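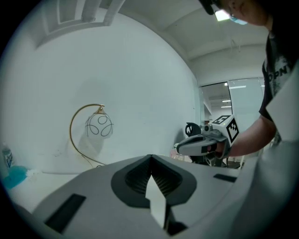 Working on the hand-held grippers at the Firley student robotics club.

Firley club gets its grippers ready for Comia

January 2, 2025

I went over to the robotics club at Firley expecting to stay for a coffee, and I got home well after dinner (sorry, everybody who was waiting on the newsletter!). There's a student challenge coming up in June called Comia, and the club has signed up for it with a project named Ara. They're very excited, and by the end of the evening so was I.

The part I liked best is the hand-held gripper. You hold it in front of you, you pick something up with it, and the recordings from the tool become practice material for the robot arm. The one I kept looking at has a white cube on top with black-and-white square patterns on it, and those are for tracking where the tool is as you move it. I asked if I could hold one and yes, I could, and no, I did not manage to stack the cups. My wrist kept turning the wrong way! The students make it look so easy.

Ute Hinrichs, who runs the club, has them keep a log of every try, good or bad. Their best evening so far is 71 recordings, and she read me some of the notes from it. My favorite just says "dropped it, picked it up, dropped it again." She wants those in there too, so the team can go back later and work out what went wrong.

There are 16 students in the club this year, and 6 of them are on the Ara team. The rest split their time between programming, building parts and a smaller side project called Varela, which is a sorting table for screws and washers. I'd happily pay for one of those for my garage.

Most of the talk while I was there was about fingers. The club has been trying different shapes, and everyone had an opinion on how wide the tip should be and how much it should curve. I lost track of that discussion pretty early (there was a lot of math on the back of an envelope), but they did promise me they'd settle on one design before spring break. 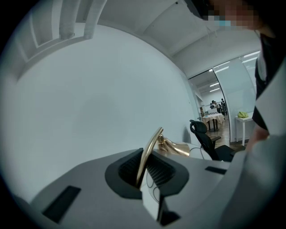 Want to join or help out?

The club takes new members all year and you don't need to know any programming. They'd also love to borrow small household things for practice: plastic cups, sponges, empty spice jars, that kind of stuff. Put your name on the lid if you want it back. I'm going again in 2 weeks and I plan to stack those cups.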